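Search this site Enter keywords Go

Home Organization for Real Rooms
Session five of seven: Tabletops, Baskets and Cords
Wamum Evening Classes, Rondeck Building
Thursday, October 8, 2020
By the Home Organization course staff

Welcome back! Last time we did closets, and a lot of you stayed late to talk about shelf dividers (we love that). Tonight we get to my favorite surface in any home, the table. A table is where you see results fastest. You can change how one works in an evening, and you'll feel the difference the next morning when you sit down.

Please bring these notes to the next session too. We'll use the zone sketch again when we do kitchens.

1. What a work table is for

Before you touch anything, decide what the table has to do. Write it down in one sentence. "I pay bills and charge things here." "The kids draw here and I fold laundry here." If your sentence has more than two "ands" in it, the table is overbooked, and one of those jobs needs to move to a shelf, a cart or a different room.

Then look at what's on it now and sort by how it gets used:

Active: in your hands today
Waiting: needs something done to it, soon
Parked: put down and forgotten
Attached: anything with a cord on it

Most people are surprised by how much is parked. In the September group, parked things won by a mile on almost every table we talked through, and these were tidy people! Parked things leave the table tonight. They don't have to be solved tonight, they just go into one box by the door with today's date on it.

2. Zones

Sit in your usual chair with your elbows at your sides and sweep both forearms across the top. That's your near zone. Now stretch out one arm as far as it goes without leaning. That's your far zone. For a lot of adults the comfortable stretch is roughly 32 inches from the chair back, but please measure your own, chairs vary a great deal.

Near zone: keep it open. This is working space. A cup and whatever you're doing.
Far zone: one basket, one lamp, one standing object. More than that and you start reaching over things.
Outside both: storage that happens to be on a table. Ask why.

Draw your table from above, as a plain rectangle, and mark the two zones on it. Rough is fine. Mark the chair and mark the nearest outlet as well, you'll want that for section 4.

3. Baskets

OK, baskets. I could do a whole term on baskets.

An open basket is the best tool for the tabletop for a simple reason: you can use it with one hand while looking at something else. A lid costs you a second hand. A drawer costs you a lean. Things go where it's easiest to put them, so make the basket the easiest place.

What to look for:

Low sides. You should see the contents from your chair.
A solid floor. Lattice or open weave on the sides is great, it's light and you can hook a finger in it, but an open floor lets paper clips and pencil leads through.
Square corners if you can find them. Round ones waste the space beside them.
A color that stands out against the table. A dark basket on a pale top (or the other way around) is easy to aim for when you're tired.

Plastic wipes clean and doesn't snag sleeves. Natural weave looks lovely in a living room and sheds in a workroom. Try both if you have both, and swap them for a week.

Now the rule we keep coming back to: a basket has one job. Write the job on a piece of tape and stick it underneath. "Small things that are going back to another room" is a wonderful job. "Misc" is how you got here. A basket with a single thing in it is still doing its job, so don't fill it because it looks lonely. Empty it on the same day each week and let it be bare for a while.

Small, smooth, rounded things deserve a special word. They roll. Marbles, toy eggs, soft balls, lip balm, batteries: anything without a flat side should never be set straight down on a tabletop, especially one with a hard finish. Put it in the basket first and decide about it afterward.

4. Cords

Cords are the part everyone dreads and I promise it's the most satisfying hour of the course.

Step one is to trace. Put a finger on the cord where it meets the device and follow it all the way to the other end. Tag both ends with the same color of tape. If the far end isn't plugged into anything, unplug the near end as well and move that cord to the test pile.

Step two is to pick one exit. All cords should leave the table at the same place, ideally the back corner closest to your outlet. Cords that run off the front edge get caught on knees, and cords that pass under a basket get dragged each time you move it.

Step three is to take up the slack. Make loose loops, no tighter than a saucer, and fasten each with a soft strap. Tight wraps strain the cord near the plug. Hang the loops under the table or set them behind the far zone. A loose coil lying on the tabletop counts as an object, so it goes on your sketch like everything else!

The straps we hand out are the Fandard soft ones, which can be reopened. Zip ties are fine for things that never move, but you'll be cutting them off by spring if you rearrange as often as I do.

5. Reading a table

We'll look at one table together and each of you will mark up your blank rectangle. Use the pale top as your page. Find the basket and check it against the list in section 3: the sides, the floor, the contrast. Put the purple thing in its place on the sketch. Then draw every black cable you can follow, with an arrow at any spot where one reaches the front edge, and circle the loose coil. Compare with your neighbor and see who traced the most.
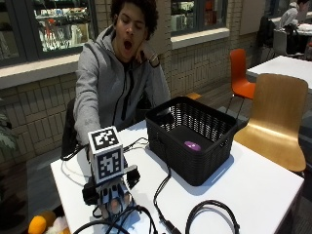
Should the basket stay on the table when you're not working?

Leave it out if you use it every day. If you use it less than that, keep it on the nearest shelf and bring it over when you sit down.

When your sketch is done, make a second one with your changes. Move the basket if you want to. Choose a single exit for the cables and redraw their routes. You may not add any furniture or buy anything, and you may not answer "get rid of it all" (someone tries this every term). A good second sketch has a clear near zone and a route for each cable that you could explain to a friend over the phone.

6. Homework

Do your own table. Take an evening when you're rested, put on some music, and go in this order:

Write the one-sentence purpose
Box up the parked things
Sketch the zones
Place one basket and give it its job
Trace and tag the cords
Loop and strap

Stop when you get tired, even in the middle. Tagged cords will wait for you. Untagged ones lying in a heap have to be started over, so if you're running low on energy, finish the tagging and save the looping for another night.

Bring both sketches next week, before and after. If you live with other people, ask them to find the scissors on the new table without help, and note down where they looked first. I really want to see those notes!

Supplies

Soft straps and colored tape are in the bin by the door, take what you need. The Ramasamy room across the hall has sample baskets you may borrow between sessions. Sign the sheet, and bring them back wiped out, please.

Next session: kitchen counters and the drawer beside the stove. Wear sleeves you can roll up.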